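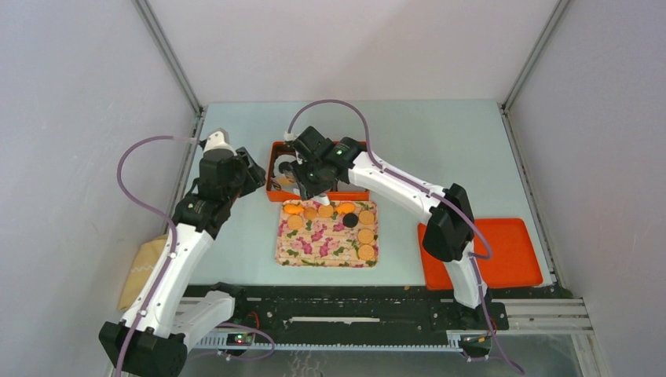
Unit 4: Running Records and Small-Group Reading

Reading for this unit: chapters on oral reading assessment in the course pack. Bring a blank record sheet to class on Tuesday.

What a running record is

A running record is a written account of what a child says while reading a short text aloud. The teacher marks each word as it is read and writes down errors, repeats and self-corrections. It takes a few minutes and needs a pencil, a sheet and a second copy of the text.

Use a passage the child has not practiced. For second grade and up, 100 to 150 words is enough. For beginning readers, use the whole little book.

Marking

Correct word: check mark
Substitution: write what the child said over the word in the text
Omission: a dash over the word
Insertion: write the added word over a dash
Self-correction: SC after the error
Told by teacher: T

Self-corrections do not count as errors. Repeats do not count either, but mark them with an R. A proper name missed several times counts once. Other words count each time.

Accuracy rate

Subtract errors from total words, divide by total words, multiply by 100. A child who reads a 150-word passage with 3 errors has an accuracy of 98 percent.

In this course we use these bands:
95 to 100 percent – easy
90 to 94 percent – instructional
Below 90 percent – hard

Accuracy says nothing about understanding. Always follow the reading with a retelling. Ask "What happened?" and wait before you prompt.

Forming groups

Keep groups to four or five children. Group by what they need to work on next, and look at the errors before you look at the level. Two children at the same level may need different lessons. One may guess from the first letter, the other may read every word correctly and remember little of it. Change groups every few weeks – sooner if a new record shows a clear change.

Practicum

Students placed at Undau and Samonte will take records during the morning reading block. Students at Betent go in the afternoon and should check in at the office by 1:15. You need three records from three different children. Use initials only on all sheets.

Assignment (50 points)

Hand in your three records with accuracy worked out, a short note on the errors in each, and one page on how you would group these children and what you would teach first. The record sheets are in the Desard folder, along with the sample texts.

For next week: fluency and repeated reading. Read the first half of the chapter and skip the tables.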